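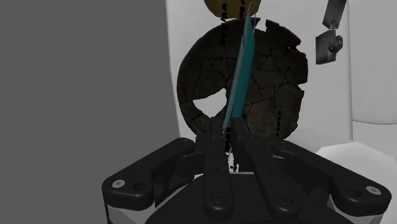 A black four-fingered gripper and a dark, cracked disc, in a computer rendering.

Ideas & Books

The philosopher who would not finish a sentence about shame

By Marta Horobets
2018-09-05
6 min read

Montserrat Ponce published her only full-length book, The Second Blush, in March, after 12 years of putting it off. It is a study of shame, and it argues that we have been looking for shame in the wrong part of a life. Most writers on the subject begin with the moment of being seen. Ponce begins the morning after, when the person who was seen has to get up and buy bread.

The book grew out of a lecture she gave in Hatden to an audience of 50. She spoke without notes and broke off several sentences on purpose. Gyu-bin Yoo, who later edited the text for the Trukwood Press, kept the broken sentences in. Some readers will find this tiresome. I did for the first two chapters, and then stopped noticing.

Her main quarrel is with the idea that shame needs an audience. Ponce thinks the audience leaves early, and that what remains is a habit of telling the story to oneself in somebody else's voice.
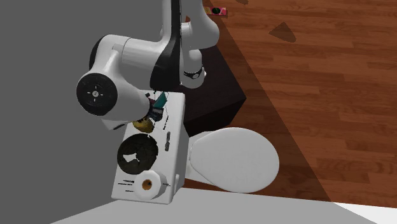
The third chapter puts this to work on the Dudholm letters, a correspondence between two sisters that runs to 1,678 pages. The elder sister apologises for the same unpaid debt over and over, long after the younger has forgiven it and asked her to stop. Ponce reads the apologies as a form of company. It is a strange claim and she makes it slowly, with a good deal of quotation.

Nam-gil Jang, reviewing the book for a small quarterly, complained that she has little to say about shame as a public weapon. He is right. There are four pages on it, and they are the weakest in the book. Mayu Kuroda's afterword tries to fill the gap and mostly repeats him.

The first printing was some 3,000 copies. A paperback is planned, with the Hatden lecture added at the back.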